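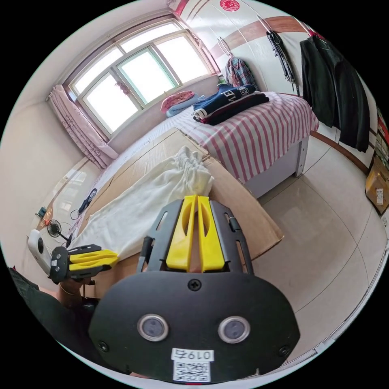 Folding on the Bed: Notes from the Small Bedroom
Text and gallery by Trygve Åberg
December 31, 2020

The apartment has no laundry room and no table large enough to fold on. Clothes are sorted and folded in the bedroom, on the bed, near the window where the light is good. A mattress is a poor surface for this. It gives under the hand, and a knit item laid on it takes the shape of whatever is below. The fix in use since March is a flattened carton from a Talwood shelf order, opened along one seam and laid over the sheet.

The board

Corrugated cardboard, single wall. It stays put on a cotton sheet and needs no clips. A carton that has been folded many times will show creases and small dents, and these do not matter for clothing. A long seam matters slightly more, as thin fabric can pick up the line if it is pressed down hard. Place the seam away from the side where most of the folding is done. The board goes behind the wardrobe when finished.

Knit pieces

Ribbed knits are handled first, while there is still free space on the board. The rib should run straight from hem to hem before any fold is made. Take the item by both ends, draw it out to full length without stretching it, and lower it flat. Elasticated hems pull the fabric inward, so the end with the gather will always look narrower than the rest. 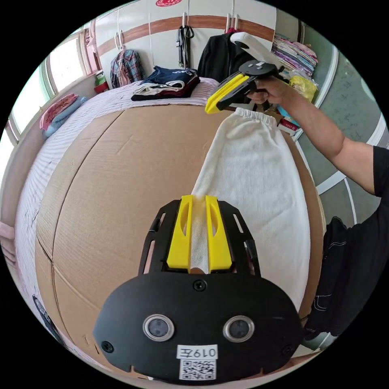 Once flat, smooth from the middle toward the ends, then fold in 3. Do not roll ribbed items tightly. The rolls save space in a drawer but leave the elastic under tension, and after a season the hem goes slack. The drawer here is a Stelter insert with 2 compartments, one for white items and one for everything else.

Order of work

1. White knits and small items.
2. Shirts and light tops.
3. Sweatshirts and heavy garments, stacked at the window end of the bed.
4. Bedding, after the board has been removed.

Thick garments form the base of a stack when it is carried, but they are folded late and so end up on top. The stack is turned over once before it goes into the wardrobe.

Bedding and narrow strips

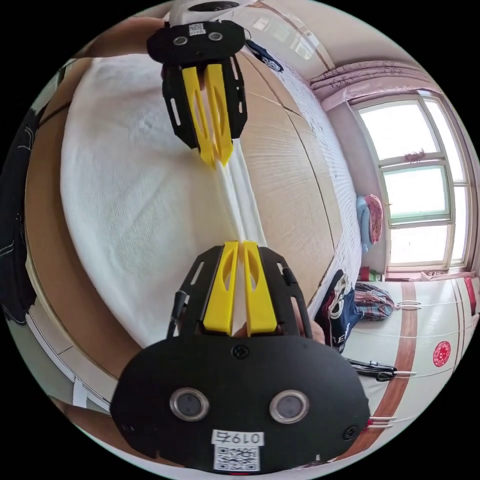 Bulky bedding is stored by volume and takes more planning than clothing. The winter comforter goes into an Indov storage bag and the spare blanket into a Bugti one, both bought for more than 500 in local money and both still in use. A quilted mattress cover is the hardest item in the room to fold neatly. The white one bulges wherever it is not held down, while the beige comforter beside it keeps its faint fold lines and can be closed again along them. Narrow white pieces, such as the strip held up by its upper end, are straightened in the air and put away last — they fit into whatever gap is left.

Bags stay on the floor until the bed is clear.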